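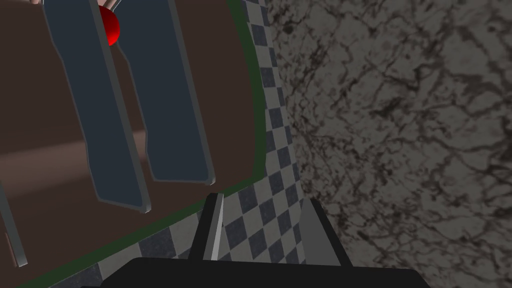 Getting a sourdough starter going in a cold kitchen

I'm on my third go at a rye starter and I'm so keen to get it right this time! The first two bubbled up beautifully for a couple of days and then went completely flat. My kitchen is chilly in the mornings, even in June. Do I bin it and begin again, or keep feeding it?

posted by flourmoth74

Keep feeding it!! That flat patch is completely normal and I promise it's worth waiting out. The early bubbles come from all sorts of bacteria, and the yeast takes longer to get settled (mine sulked for nearly a fortnight). Feed it once a day with equal weights of flour and water, chuck out half each time, and stand the jar in the oven with only the light on. 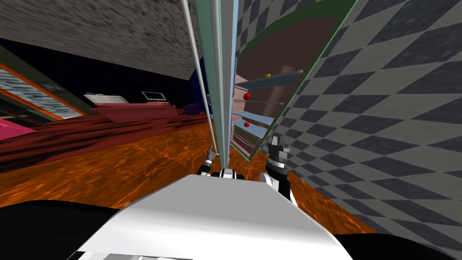 Once it doubles between feeds you can move to twice a day, and then you're very nearly baking. Do save the discard in the fridge, it makes gorgeous crumpets!

posted by Koltitz

Mine is called Tang and lives on top of the boiler. Rye flour is great, good choice.

posted by crumbly666

Agree with Koltitz about the oven light, but check after an hour that it isn't getting too hot in there, as some bulbs really do chuck out heat. I'd use a little less water too. A thicker starter is much easier to read, and you can put a rubber band round the jar to mark the level. Let us know how the first loaf goes!

posted by Flerkesex

2,313 views

Related
Can I freeze a starter?
Why is my rye loaf gummy in the middle?
Crumpets without rings

Contact us | © Lollavberg Kitchen Help | Back to top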